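Plollier Overnight Hand Balm, Four Weeks In
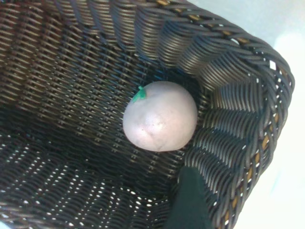 Filed under: Skin Care, Hands

My hands get bad every winter. The knuckles split first, then the skin beside my thumbnails, and by the end of January I can't chop an onion without wincing. I'd been using the Garnik cream for years, and it stopped doing much for me after they changed the formula in October.

Shanthi Liyanage mentioned the Plollier balm in a comment on my last post, so I bought a tube at the pharmacy in Prurville. It was $19 for 100 ml. Plollier didn't send it to me and they don't know I exist.

The balm is thick and a little waxy. It needs warming between the palms or it drags. There's a faint smell of oats that goes away in a few minutes. I put it on before bed, with cotton gloves for the first 8 nights and without them after that.

The splits on my right hand closed up in the second week. The left took longer - I'm left-handed and wash dishes without gloves, so I blame myself for that. My cuticles look the same as before.

It's too greasy for daytime. I tried it once at work and left prints all over my keyboard. For days I still use the Lepik lotion, which is thin but sinks in fast.

I have a third of the tube left and I'll buy another one. The cap cracked when I dropped it in the sink, so now it lives in a sandwich bag.

Posted 25/02/2019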